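## 5. Recovery after an arm stops during a shelf or basket task

Written by Muthu Joseph for the Kozan two-arm station in Dumidthorpe. Checked by Bindu Salian, 04/03/2025.

This section is for the fault we call "silent stop". The arm stops in the middle of a task, but no alarm is shown on the operator screen. It happened to us 4 times in February, each time with the left arm, and always when the task program was moving between the rack and the basket.

**CAUTION:** A silent stop is not a safe stop. The arm can still have power and it can start to move again. Do not put your hands over the table before step 3 is finished.

### 5.1 Make the station safe

1. Say "stopped" in a loud voice, so that the second person at the station knows it.
2. Press the emergency stop on the operator desk. Do not use the pause key of the Tirner software. The pause key holds the program only.
3. Wait 5 seconds, then check on the screen that both arms are shown as disabled.
4. If an arm is holding a product, support the product from below with one hand before you open the gripper by the manual command.

### 5.2 Check the table before restart

5. Look at the base of each arm. With the station enabled again and no program loaded, the lights on both bases must be green.
6. Follow the black cables with your eyes, from each base to the front edge and from the right base up past the white tray. No cable may be under tension. In our case the fault came from a connector under the left base, which was pulled a little each time the arm turned far out.
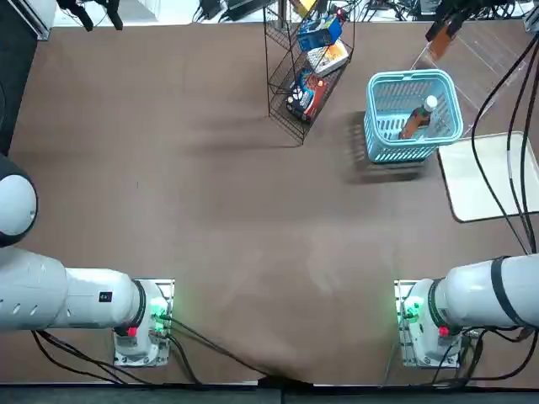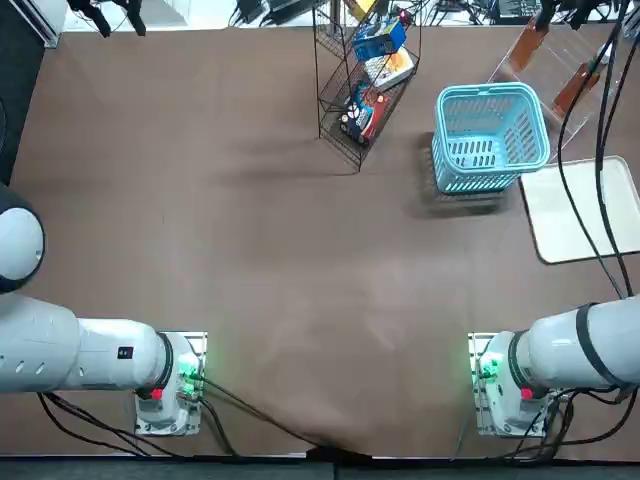 Green lights on both bases, rack and blue basket in place.

7. If a light is not green, press the emergency stop again and go to section 6. Do not try a second restart.
8. Put the rack and the basket back to their positions if they were pushed. Smooth the brown cover where the basket stands, as a fold can tilt it.

**NOTE:** The bottle may be in the basket or out of it at restart. The program asks you which one is true. Please answer carefully, a wrong answer sends the gripper down too low.

### 5.3 Restart

9. Load the task again from the beginning. Never continue from the middle.
10. Run the first 2 cycles at low speed, with one person at the emergency stop.
11. Write in the station log the error counter, the arm and the last movement. The last silent stop came at counter 1,550.

If the stop comes back on the same day, leave the station disabled and call Anil Kandasamy at Foncombe. He will ask for the log file, so please save it before you switch off the controller.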